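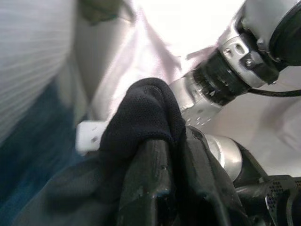 Wrist camera view during a two-arm run on dark laundry, with the mesh fabric folded over the finger.

Flerau Two-Arm Laundry Kit

Flerau is a hardware and software kit for labs that want to study laundry with two robot arms. It grew out of a method we worked on at Plirnside for grasping cloth that cameras have a hard time with: black shirts, navy socks, thin sports mesh, anything where the edges vanish into the folds. The method worked well enough that other groups started asking for the parts, so we put them together on one page and gave them a name.

We are very happy with where this has gone. Dark laundry was the thing every demo avoided, and now it is the first basket we reach for.

What the method does

Most cloth-grasping systems pick a point in one head-height picture, send the gripper there and close. With a white towel on a blue table that's fine. With a black T-shirt on top of black leggings, the point tends to land between two garments, and the gripper comes up with both or with neither.

Our approach is called fold-edge handover. The first arm doesn't try to find a garment at all. It slides one finger under the nearest raised fold and lifts a little, so the cloth hangs over the fingertip. The wrist camera is then very close to a curved edge, and weave, seams and hems that were lost in the head view become readable. The second arm comes in from the side and takes the edge from there. Two short motions, one close look in between.

The policy is trained from teleoperated runs. Hsin-yi Tai wrote the handover part and Brayan Restrepo did most of the driving, including the long October stretch when we threw out our first set and started again with the cameras turned inward.

Results so far

The current model was trained on 745 teleoperated runs. We then tested it on 168 pickups of dark garments that were not in the training set, with two operators resetting the pile between tries and no hints given to the robot.

Single-garment pickups went up clearly against our own one-camera baseline. The biggest gain was on perforated mesh, which surprised all of us – the tiny holes catch the light when the cloth is bent, and the wrist camera gets real texture to work with. Plain black jersey improved too, by a smaller margin. Fleece hardly changed, and we think that is because fleece was already easy.

Where it still struggles: straps, drawstrings, and anything that has been turned half inside out. Hui-mei Au keeps a folder of these failures and it is the most useful folder we own. Buyers of the kit get a copy with the training data.

Loading and unloading

The same policy runs at the mouth of a front-loading washer. This is a harder place to work. The door takes up space on one side, the gasket grabs at loose cloth, and the shiny drum throws bright rings behind a garment that is almost pure black. We train with the door at several angles and leave ordinary bits and pieces near the machine, so the arms learn to reach past things.

Wrapping on the lower front of a test machine is fine and saves the paint when a gripper comes in low. Keep the wrap clear of the gasket, and tape it down where it bunches.

A small tag on a dark garment is a great help. The model was never told to look for tags, but its grasps drift toward them, and Tsung-han Yuen is now running a separate study on whether a bit of color on the hem changes success at the drum. Early signs are good!

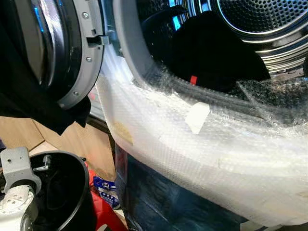 What comes in the kit

Two gripper finger sets, squared profile, dark finish. They scuff with use and that does no harm to the grasp.
Two wrist camera mounts, set to look along the finger toward the tip.
One head camera mount with a tilt plate.
Cable guides for both wrists.
The teleoperated runs, with synced video from all cameras.
Trained weights, plus the training code and our baseline.
The failure folder.

Arms, cameras and a washing machine are not included. The mounts fit most small research arms with a standard round flange, and Aranka Virág can cut an adapter plate if yours is different. Send her a drawing with the hole spacing marked.

Setting up

Plan on an afternoon. The mechanical part is quick and the camera alignment is where the time goes. Close each gripper on the printed card, check that the fingertip sits inside the drawn box in the wrist view, then tighten the mount and check again – it likes to creep on the last turn of the screw.

Leave your lighting the way it is. Our training room at Clolville has uneven light on purpose, with washed-out patches and deep shadow in the same view, and the model does better in a normal messy room than under a flat photo light.

Start with three garments. Once those go smoothly, build up to a full pile, and save the washer for last.

Common requests

Different cloth. You can fine-tune on your own garments. The group at Đào did this with work aprons and got usable grasps from a small set of their own runs.

One arm only. The lift step works by itself and some people use it just to get a better look at the cloth. The handover needs both arms.

Folding. We don't do folding yet. The kit ends when a single garment is held by the second arm, or dropped in the drum, and what you do from there is up to you.

Availability

Kits are built in small batches at Plirnside. Write to the lab with your arm model, your flange size and a line or two on what you want to pick up. If it's something odd and floppy, tell us more, we'd love to hear it.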